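Surface and Colour

Kitchen trays are sold on colour, but wear depends on the finish. Ludger Oltmanns, a coatings technician in Estbridge, rates a tray by rub cycles: 1000 for light household use, 3000 for catering. 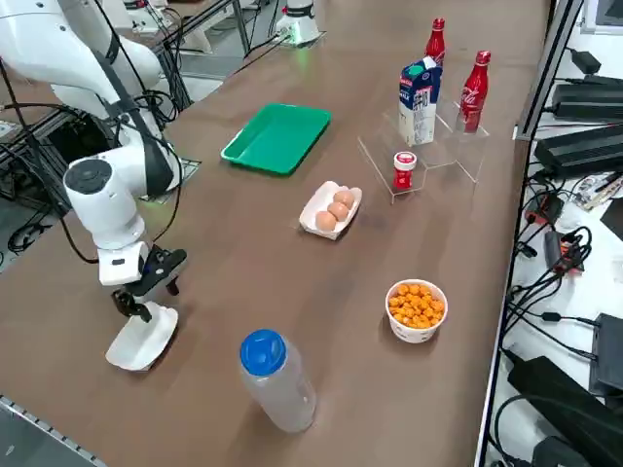
Gloss finishes show scratches earlier than matte. Oltmanns tests each grade on 2 samples, washed in neutral detergent and dried flat.

Darker colours hide staining but show mineral residue from hard water. A raised rim contains spills and should be wiped separately.
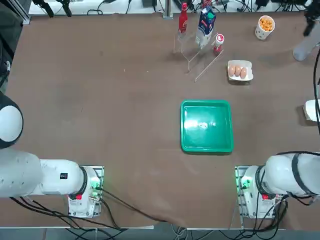
Care and Storage

Store trays flat, away from direct heat.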